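The bathroom sink, finally

2 min read

Quick one today, I have 15 minutes before I need to leave. Sink day. I put it off since the weekend because the kitchen ate all my time, and then I repotted the big fern and, well. Dirt gets everywhere in this house.

Got the old rags out of the Skolholm bin. Dark ones, on purpose – the white ones look awful after two washes and I'm done buying them.

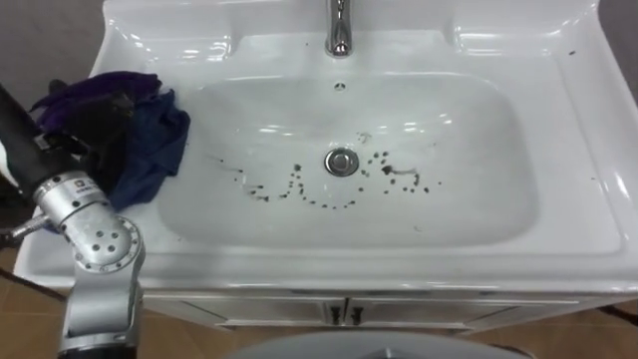
Specks all round the drain. Rags at the ready.

So, how I do it. Dry stuff first, always. If you run the tap straight away the grit just goes for a swim and ends up under the stopper, and then your fishing it out with a cotton swab. Wipe in toward the middle, pick it up, shake the rag in the trash. Then warm water, drop of dish soap, second rag.

Don't forget the flat part on the right, little flecks land there too. And the streak next to the drain wants a bit of soap left on it. Leave it a minute, go do the mirror. No scrubbing powder, I scratched up the sink at our old place in Plemberg that way and felt bad about it for years. 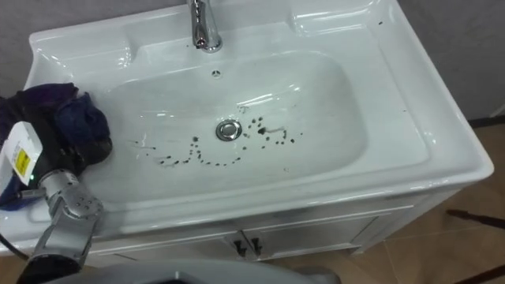
Still on the list

Stopper – lift it out and clean undernaeth. Back ledge by the faucet. Cabinet front. New hand towels, maybe from Heslow if they still have the green. Ok, running.

2 comments

Kamol Intarasuk
Old toothbrush for the overflow hole! Mine was disgusting.

Shufen Shen
Do you wash the dark rags with everything else or on their own? Mine turned a whole load blue in September.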